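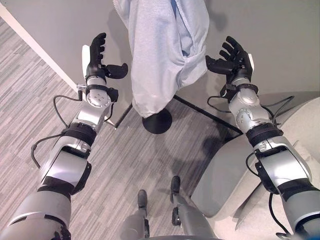

A light blue garment over a carpeted floor.

The mesh top is coming back for fall, and the thrift crowd got there first.

Resale shop Skindima in Wekerside says it sold 1,777 secondhand mesh and fishnet tops between June and September, most of them black, a lot of them with thumb holes already cut. Same months last year: 372.

"We used to put them in the dollar bin," said owner Efthymia Politis. "Now they're gone before lunch. I had two girls arguing over one with a hole in the armpit."

Buyers are mostly teens and college kids. Usual outfit -- striped long sleeve underneath, plaid skirt or baggy jeans, chunky boots, chain belt. Some wear the mesh under a band tee insted, sleeves showing.

Local label Brevus is jumping in too. Designer Iason Alexiou has a run of 555 tops out later this month, in black, rust and a murky green. Sizes XS to 4X. No restock planned, he said, but he said that about the arm warmers last spring and those came back twice.

Not everyone's sold. Cempaka Latuheru, who has run the alterations counter on Phelan Street since the first mall-goth wave, says cheap mesh snags on everything and can't really be repaired. Her tip is wash it inside out in a zip bag, cold, and keep it away from velcro. Hang dry only.

Skindima is taking trade-ins through the end of the month, store credit only, 2 peices per person per visit. Doors open at 10 a.m. Brevus sells online and at the Wekerside night market, starting 6 p.m.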